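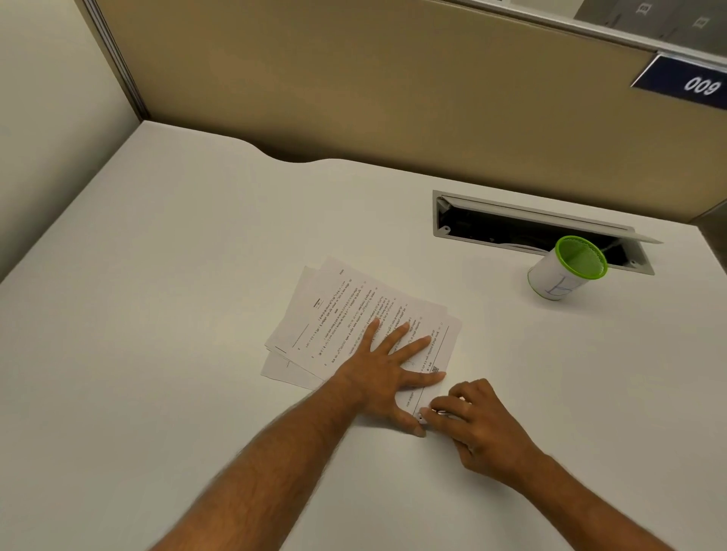
Desk 009, papers flat, left hand holding them down.

Topic: Two-finger or three-finger gripper for handling paper?

mhutsuliak
Marta Hutsuliak here, from the Pradville bench. I'm comparing a Clultis two-finger gripper with the Baumgart three-finger one on a stapling task. Before running either, I'm going through footage of people doing it by hand. The left hand does more than I planned for. It spreads out and presses on the stack.
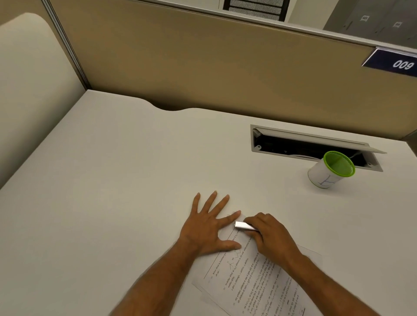
Neither gripper can do that with its fingertips alone. I'm leaning toward a flat silicone pad on the left arm and the Clultis on the right. Has anyone tried mixed ends on one controller?

gearlash22
Yes, on an Urnimden controller. It works, but you need a separate force limit for each arm. We pressed at 8 newtons and the sheets stayed put.

pollux_b
I'd skip the pad. Once the sheets leave the desk it's no use to you. Baumgart on both sides.

gearlash22
The Baumgart is too wide for a page corner. We dropped 6 stacks out of 22 with it.

mhutsuliak
pollux_b has a point about lifting. People don't always keep the paper on the desk.
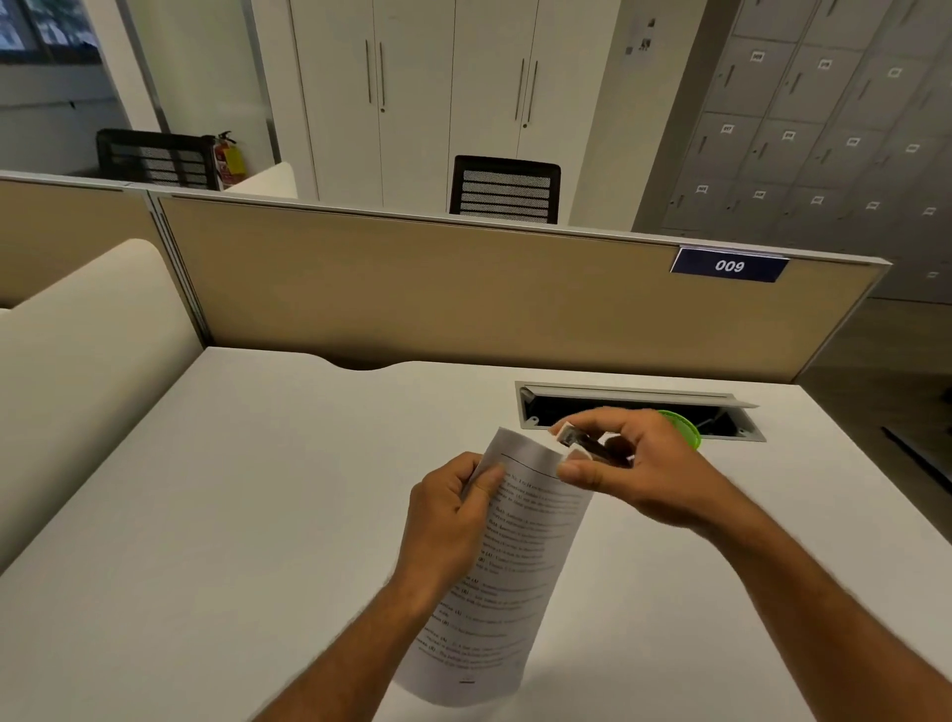 Paper held up in a curl, right hand at the top corner.

A pad can't hold that. I may try the Clultis on both arms and press with the side of the closed fingers.

pollux_b
Still think three fingers — but post your numbers.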